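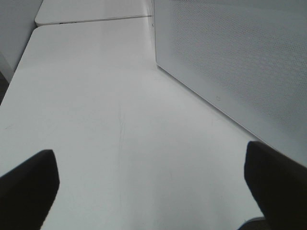
Sreekumar Fernandes responde que no, que el coro de Vededside nunca tuvo partituras propias hasta 2011. «Cantábamos de oído. Cada pueblo tenía su versión y discutíamos mucho», recuerda.

Ese año empezó a transcribir las canciones de siega de su abuela. Hoy el cuaderno reúne 136 piezas.

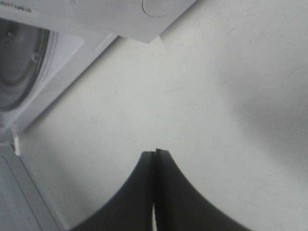
Yolanda Ayala dirige los ensayos desde diciembre. Son 30 voces, casi todas graves. «Nos faltan sopranos. Para el concierto de Stoteo tuve que bajar dos piezas un tono», explica.

Fernandes prefiere no tocar las letras. Ayala sí corrige alguna estrofa «cuando no hay quien la pronuncie».

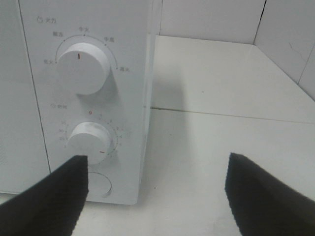
El repertorio nuevo

Han elegido 11 canciones para la gira. La más difícil, según Ayala, es una nana a cuatro voces.
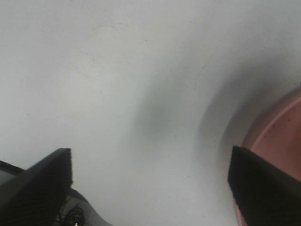

N.º 136, pág. 11

«La segunda voz entra tarde y hay que contar», dice. Fernandes la canta desde niño y no cuenta.

Buscar en el sitio Buscar
Contacto | © Revista Pleneson | Volver arriba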